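Moving Out of the Back Office

8th August

I gave up the office in Turdale at the end of last month. I had rented it for five years, and before that I worked from the kitchen. Now I am back in the house, in the small bedroom over the garage, and a few people have asked how the change is going. I said I would write it up once the boxes were gone. Two boxes are still on the landing, but I am going to count that as done.

The short version is that the rent went up again. When I signed, it was a fair price for one room with a sink down the hall. The new figure was 500 a month, before electricity, and I was using the place three mornings a week at best. I do bookkeeping for small businesses. Most of my clients send everything by email now, and the ones who still bring paper are happy to leave it in the porch.

I did the sums in the spring and then did nothing for a while, because I liked the walk. It is 29 minutes each way if I go by the canal and a little less by the road. I got a lot of thinking done on that walk. I also bought a lot of coffee at the end of it, and I had left that out of the sums the first time.

Clearing the office took longer than I had planned. I had told the landlord I would need a weekend. It took most of two weeks of evenings. The furniture went quickly. The paper did not. I am supposed to keep client records for a certain number of years, and I had kept them for that long and then gone on keeping them. There were folders for a dog groomer who retired before I even moved in there. I must have carried those folders up the stairs myself at the start, which says something about how I packed the first time.

I sorted everything on the floor into keep, shred, and return. The return pile was the awkward one. It had original receipts in it, and a lease, and a birth certificate that belonged to a client's grown son. I phoned everyone on the list. Some were pleased. One had been looking for the lease for two years and had blamed his brother.
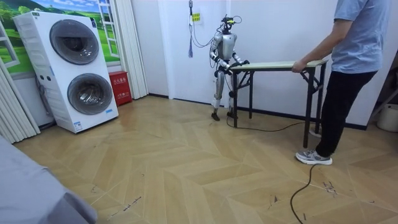

The shredding I sent out. I have a small shredder but it stops after ten minutes and has to sit for half an hour. A firm called Leminon came with a van, took 47 sacks, and gave me a certificate. I had budgeted for half that many. If you are doing this yourself, get the price by weight and ask what happens if there is more on the day than you said. They were decent about it, but they didn't have to be.

I sold the filing cabinets to a man who restores motorcycles and wanted them for parts. The desk I kept. It's an old one, heavy, with a drawer that only opens if you lift it slightly, and I have never worked anywhere else that felt right. It would not go around the turn in the stairs at home. We tried it on its end and then on its back. In the end the legs had to come off, and two of the bolts had been painted over at some point, so that was an afternoon gone. There is a mark on the stair wall that I still need to fill.

The room at home is smaller than the office by a good amount. I measured it before the move and drew it on squared paper, and I would advise anyone to do that and also to mark which way the door opens. I forgot the door. My first plan had the bookcase where the door needs to swing, so the bookcase is now on the landing with the two boxes.

Light is better than I expected. The window faces east, so the mornings are bright and by two o'clock I need the lamp. In Turdale the window looked onto a wall and I had the lamp on all day, so this is still an improvement. It is noisier, though. I can hear the garage door, the neighbor's garage door, and a bird that lives in the gutter.

The internet was a problem for the first week. The box is downstairs at the front of the house, and the signal in the back bedroom was poor enough that video calls froze. I bought an extender, which helped a little. Then I ran a long cable up the side of the stairs and clipped it along the baseboard, which fixed it completely. It doesn't look great. I don't mind it. 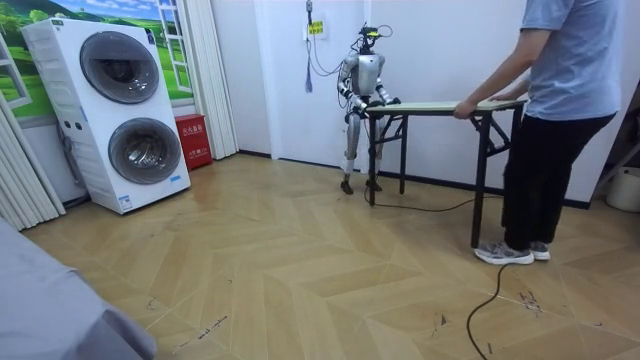
The thing I had not thought about was the mail. All my business letters went to the office, and I had that address printed on everything. I set up forwarding, but it costs money and only lasts so long, so I have been changing the address one account at a time. The bank wanted a form. The insurance company wanted a different form and a copy of the first form. The software company let me do it online in less than a minute and then sent a letter to the old address to confirm it.

I keep a list on the wall of who has been told and who hasn't. There are still a handful in the second column, mostly suppliers I use once a year. I expect one of them will catch me out in November when the yearly renewals start coming in.

As for the work itself, I get about the same amount done. I had worried about that. The first time I worked from home I was at the kitchen table and I would stop to empty the dishwasher, and then I would see something else, and it would be noon. Having a door to shut makes a difference. So does being older and having more clients, who ring if I go quiet.

I do miss the building a bit. There was a picture framer on the ground floor and I liked the smell of the glue and sawdust. There was a firm called Ramalho across the hall that did something with freight. In all that time I never learned exactly what, but they had a good kettle and let me use it. I left them my spare mugs and the plant. The plant was doing better on their side of the hall anyway.

Without the walk I was getting very little exercise, and by the second week my back had started to tell me so. I now go out before I start, down to the bottom of Zirden Lane and back around by the school. It's a shorter route than the old one and there is more traffic on it. I may go back to the canal in the fall, when it's quieter, and just turn around at the lock.

On money, I will know more at the end of the year. I am saving the rent and the coffee. I'm spending a bit more on electricity, and the heating will go up when it gets cold, since I used to leave it off until evening. I bought a decent chair, because the one from the office had a cracked base that I had been ignoring. I also paid for the shredding, the van for the desk, and a tub of filler I haven't opened yet. It should come out well ahead by spring.

A couple of people in the same line of work have told me they are thinking of doing the same. My only real advice is to start on the paper months before you give notice. Do one drawer a week. Check what you are required to keep, write the date on the front of each box, and let the rest go. I knew all this and still did it in a rush in the evenings, sitting on the carpet with a flashlight after the ceiling light went.

The deposit came back last week, less a small amount for the holes where the shelves had been. I thought that was fair. The keys are returned, the sign is off the door, and I have a brass plate with my business name on it that I don't have anywhere to put. It's in the desk drawer for now.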